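**Freshwater mussel survey, Hindden Creek**

The Gakell Watershed District finished its second season of mussel surveys in July. Crews sampled 38 sites between Pester Bridge and the Morelli dam, using timed searches of 60 minutes per site. Live mussels were recorded at 20 sites. Silt depth was logged at each stop and will be compared with bank erosion maps over the winter.
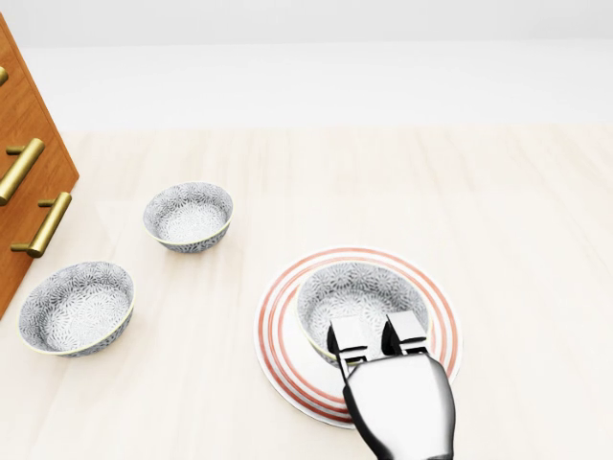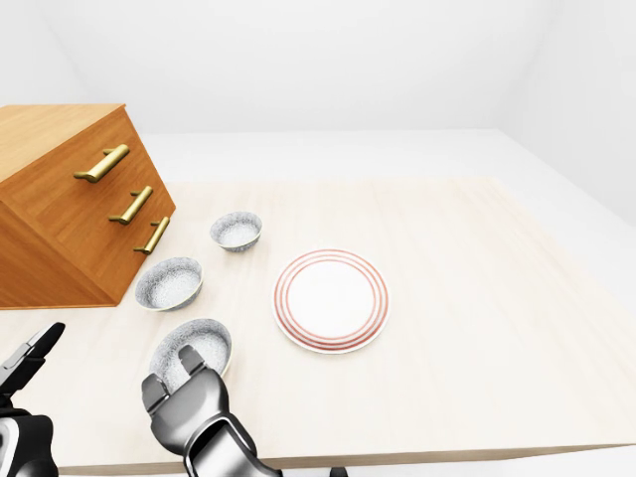
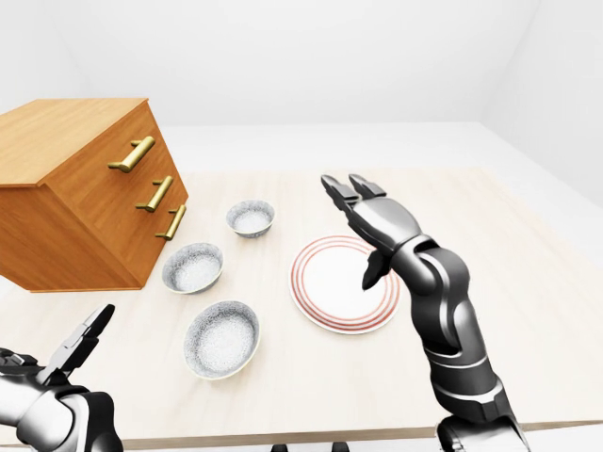
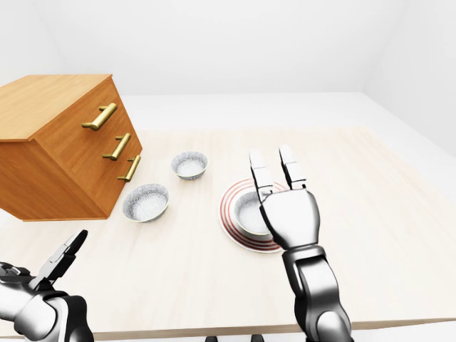
A landowner upstream of Pester Bridge wrote that the gravel bar there has shifted since the spring high water and asked whether the site markers would be moved to match. The markers stay where they are for now. New coordinates will be taken at low flow, and the old and new points will both be searched next season.

Site access forms are due back at the Gakell office by November 29, 2023.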